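Kitchen sim, part four: head pitch and gripper offset

The arm build in the garage has been waiting on a left elbow bearing since September, so the work this month has been in simulation. The model covers the torso, both arms and the two-fingered parallel grippers. I call the whole thing Skesedard, mostly because the folder needed a name.

The kitchen comes from a scene pack I bought under the label Ondadton. It loads without errors. The collision meshes are coarse and some of the floor textures stretch badly, neither of which matters for reach tests.

Two problems this round.

The first was the gripper offset. I had measured palm to fingertip as 124 mm on the bench and entered it from the wrist flange instead. Every approach stopped short of the target by the same amount. Fixed in the config, then checked against the printed part with calipers.

The second was camera roll. The head camera inherits its rotation from the neck link, and I had two axes swapped, so the horizon comes out at a steep slope. The arm does not care, as it plans in the base frame. The detector cares a good deal. On a run of 100 saved views it lost the coffee maker in most of them and kept the frying pan.
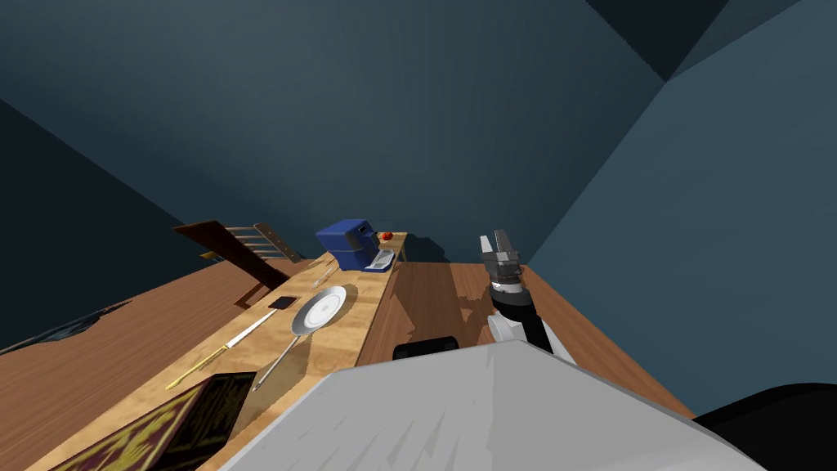
Head camera view with the axes still swapped. One gripper open, counter to the left.

With the axes corrected the view is level and the detector behaves. I have kept the tilted set – 1,670 views – for checking later changes to the neck.

Next is the knife. The handle is thin, the collision mesh treats it as a box, and I expect the fingers to close on air. I will probably rebuild that mesh by hand before running any grasps. The bearing is still on order.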